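4. Le verre posé et la question de la trace

4.1. Ce que les catalogues appellent « usage »

La littérature sur le mobilier domestique tient pour acquis que l'on peut classer les surfaces de table selon leur tolérance à l'usage. Le mot revient partout, dans les guides d'entretien, dans les fiches de vente, dans les enquêtes de satisfaction, et il n'est presque jamais défini. Nous avons soutenu dans la section précédente que cette imprécision arrange tout le monde : le fabricant qui promet une table « faite pour durer », l'enquêteur qui demande au ménage s'il « utilise normalement » son plateau, et le ménage lui-même, qui répond oui. Reste à voir ce que donne l'examen d'un cas restreint, celui du verre ou du gobelet que l'on pose sans dessous sur un plateau en bois clair.

Ce choix peut paraître mince. Il a pourtant pour lui d'être au centre de l'enquête Bermont, dont les conclusions sont reprises depuis dans un nombre surprenant de travaux, souvent de seconde main. Cette enquête par questionnaire a porté sur 2 000 foyers, dont 1 814 ont renvoyé une réponse jugée exploitable. On en retient d'ordinaire une seule phrase : les propriétaires de tables en bois clair seraient « plus attentifs » que les autres. La formule est séduisante. Elle suppose que l'attention déclarée correspond à un geste, et c'est précisément le point que le questionnaire ne permet pas d'établir.

Relisons la question posée. On demandait aux personnes si elles prenaient « habituellement » soin de protéger leur table lorsqu'elles y déposaient une boisson. Quatre réponses étaient offertes, de « toujours » à « jamais ». Quiconque a déjà rempli ce genre de formulaire sait qu'on y coche la case qui fait de soi une personne convenable. Les auteurs en conviennent dans une note de bas de page, puis raisonnent dans tout le chapitre suivant comme si la note n'existait pas.

Notre propre matériau est beaucoup plus modeste. Il se compose de 40 entretiens menés à Loltthorpe, au domicile des personnes, complétés par des relevés de surface effectués sur place lorsque l'accord avait été donné. Nous n'en tirons aucune proportion. Nous nous en servons pour mettre à l'épreuve le vocabulaire de l'enquête, ce qui demande moins de cas et davantage de temps passé à table.

4.2. Le bois clair comme argument

L'idée selon laquelle une teinte claire « montre tout » est l'une des plus stables que nous ayons rencontrées. Elle figure dans le manuel Schwaiger, longtemps distribué aux revendeurs, sous une forme presque proverbiale. Elle est reprise par les habitants, qui l'emploient tantôt pour justifier leur prudence, tantôt pour expliquer qu'ils ont renoncé à toute prudence. Qu'un même énoncé puisse servir deux conduites opposées devrait au moins éveiller le soupçon.

Or la visibilité d'une marque dépend de bien autre chose que de la teinte : du dessin du fil, de la finition, de l'angle de la lumière, de la place de celui qui regarde. Un veinage ample et ondulé absorbe des irrégularités qu'un placage uni mettrait en évidence. Plusieurs de nos interlocuteurs nous ont désigné des auréoles que nous n'arrivions pas à distinguer du dessin naturel du bois, et nous ne sommes pas certains qu'ils y parvenaient eux-mêmes. À l'inverse, une ombre légère portée sur le plateau a été prise deux fois pour une tache pendant les relevés. La figure 3 permet d'apprécier combien les stries plus foncées, brunes ou légèrement orangées, tiennent déjà de place dans la lecture d'un plateau pâle.

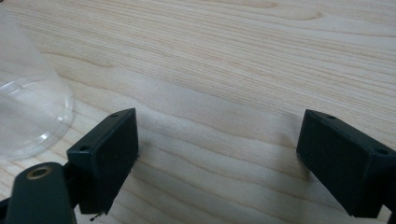 Figure 3. Gobelet en plastique transparent sur un plateau en bois clair ; les lignes du fil restent perceptibles à travers la paroi.

À cela Parveen Gazi objecte que la difficulté à voir une marque ne change rien au souci qu'on en a, et qu'une personne peut très bien protéger sa table toute sa vie contre des dégâts qu'elle serait incapable de repérer. L'objection est juste, et elle nous a obligés à reformuler une partie de ce qui suit. Elle porte cependant sur l'inquiétude, alors que l'enquête Bermont prétend mesurer une pratique. Si l'on admet que les deux varient séparément, il faut renoncer à déduire l'une de l'autre, et c'est tout un pan de l'interprétation courante qui se trouve privé d'appui.

Mihret Habte va plus loin dans une remarque formulée à la lecture d'une première version de ce texte : le souci de la table serait d'abord un souci des invités, et la distinction entre bois clair et bois foncé n'aurait de sens que dans les pièces où l'on reçoit. Nos entretiens vont par moments dans cette direction. Ils n'y vont pas assez pour que nous reprenions la thèse à notre compte. Une des personnes rencontrées ne recevait plus depuis longtemps et continuait d'aligner ses dessous de verre avec une rigueur que rien, dans cette hypothèse, n'explique.

4.3. Le problème du gobelet

Les guides parlent du verre, parfois de la tasse, presque jamais du gobelet en plastique. Cette omission est instructive. Le gobelet est léger, on le déplace volontiers, et beaucoup de gens estiment qu'il ne « compte » pas. Dans nos entretiens, la question « posez-vous des verres directement sur la table ? » a plusieurs fois reçu une réponse négative de la part de personnes qui, un moment plus tard, y posaient un gobelet devant nous. Interrogées sur cet écart, elles n'y voyaient aucune contradiction. Un gobelet, nous a-t-on répondu, ce n'est pas un verre.

On peut s'en amuser, mais la conséquence pour l'enquête est sérieuse. Si la catégorie « boisson déposée » exclut, dans l'esprit des répondants, une part des récipients réellement employés, les réponses « toujours » et « souvent » ne décrivent plus la conduite qu'elles sont censées décrire. Les auteurs auraient pu s'en apercevoir lors de l'essai préalable du questionnaire, conduit auprès de 96 foyers. Le compte rendu de cet essai mentionne des hésitations sur le mot « boisson » et les attribue à la fatigue des répondants. Nous n'avons trouvé aucune indication de ce qui fondait ce diagnostic.

Les essais de résistance publiés par l'atelier Rolwood ne comblent pas cette lacune. Ils soumettent des échantillons vernis et huilés au contact prolongé d'un récipient humide et notent l'état du bois après séchage. Le protocole est soigné. Il ne correspond à rien de ce que nous avons observé : un récipient laissé immobile toute une nuit, au même endroit, sur un échantillon neuf et sans cire, c'est une situation de laboratoire. Les citer comme preuve de la fragilité du bois clair dans les foyers, ainsi que le font deux synthèses récentes, revient à demander à un résultat ce qu'il n'a jamais promis.

4.4. Portée de la critique

Nous ne soutenons pas que les tables claires sont traitées comme les autres. Il est possible qu'elles le soient avec plus d'égards ; il est possible aussi que l'effet, s'il existe, tienne au prix d'achat, à l'âge du meuble ou à la pièce où il se trouve, variables que le questionnaire relevait et que l'analyse publiée n'a pas croisées avec la teinte. Une nouvelle exploitation des réponses permettrait de trancher en partie. Nous en avons fait la demande en septembre, sans suite à ce jour.

Dans l'attente, il nous semble imprudent de continuer à citer l'attention des propriétaires de bois clair comme un fait acquis. Le terme « attentif » lui-même devrait être réservé aux cas où l'on a observé quelque chose — un geste, un objet interposé, un récipient déplacé — et abandonné partout où l'on ne dispose que d'une case cochée. La section suivante applique cette restriction aux nappes et aux sets, pour lesquels les déclarations sont plus nombreuses encore et les observations presque inexistantes.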